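Repair Night Moves to the Okholm Street Hall

27 Apr 2026

The monthly repair night has a new home. Starting with the next session we will be in the back half of the Okholm Street hall, through the side door by the bike rack. The old room at the Skarnden library is being rewired and won't be free again until October. The phone number and the sign-up sheet stay the same.

The new room has better light and more outlets, and the tables are the right height for standing work. Parking is tighter. If you are bringing something heavy, pull up to the side door, unload, and then move your car to the lot behind Papadakis Bakery, which has let us use it after closing time.

Clocks and kitchen timers made up most of the winter list, followed by lamps and sewing machines. We expect more fans and mowers from now on. Small mowers are fine if the gas has been drained. Please do that at home.

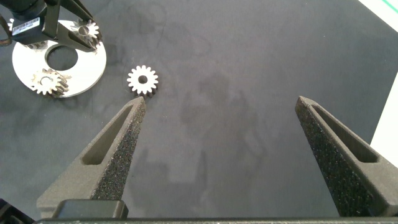 Do I need to stay while my item is being fixed?

We ask that you do. The fixer will want to know how the thing was acting before it quit, and you may have to decide on the spot if a part is worth buying. If you can't stay, send a friend or neighbor who knows the item.

Sign-up works the way it did before. Each household can put down one item, and a second if there is time at the end. Write down the maker and model if you can find them. "Radio, hums" is enough to get you a slot, but "radio, hums, worse when warm" gets you to the right table faster.

A word on wind-up clocks, which Nomvula Van der Merwe has been handling at her table. She asks that you leave them as they are. Don't oil them first. Household spray oil gathers dust and turns sticky, and then the whole movement has to come apart for cleaning before she can look at the real trouble. If a piece has already come loose, put it in an envelope or a pill bottle and tape that to the case. 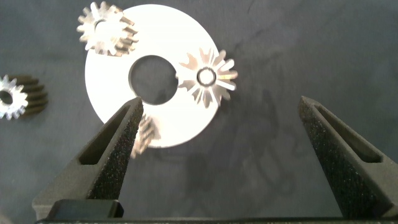

She also asks that you bring the key. Most clocks of the same type take the same size, but not all do, and a mantel clock without its key usually goes home again the way it came.

We have started a shelf for donated parts. Plugs, cord, knobs, belts and screws are all welcome. We can't take batteries, paint or anything with a cracked picture tube. The Veltimix blender somebody left in October is still on the shelf – it runs, and it is free to whoever wants it.

Doors open at 7. The last item goes on a table an hour and a half later. Coffee is on the counter by the sink, and the cup for change is next to it.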